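Why Does Vanilla Cost So Much?

Vanilla is a spice that comes from an orchid. The orchid is a vine, and it climbs trees in warm, wet places. Its fruit is a long green pod, often called a bean, although the plant is not related to beans.

Each vanilla flower opens for only one day. Outside its home region, few insects can pollinate it, so farm workers do the job by hand. A worker lifts a small flap inside the flower with a thin stick and presses 2 parts together. If this is done correctly, a pod begins to grow.

A pod needs many months to ripen. When it is picked, it has almost no smell. The smell develops during curing, which has several steps: heating, sweating, drying and resting. 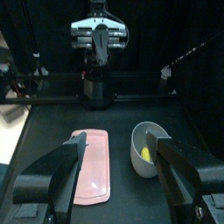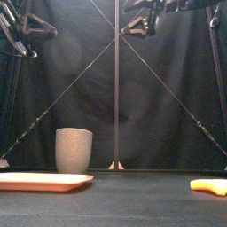
During sweating, the pods are wrapped in cloth and kept warm. Chemicals inside them, called enzymes, break down larger substances and release vanillin. Vanillin is the main flavor in vanilla. The pods turn dark brown and lose most of their water.

The Taltard farm grows 2793 vines under shade trees. A new vine there takes 3 years to flower. Workers check the vines every morning in the season, because a flower that is missed will drop off.

Most vanilla flavor in stores is not from pods. Factories make vanillin from other materials, such as wood pulp. It is the same chemical, but a cured pod also contains many other flavor substances in small amounts.

Words to know

Pollinate: to move pollen so that a fruit and seeds can form.
Cure: to treat a food so that it keeps well and its flavor develops.
Enzyme: a substance that speeds up a chemical change in a living thing.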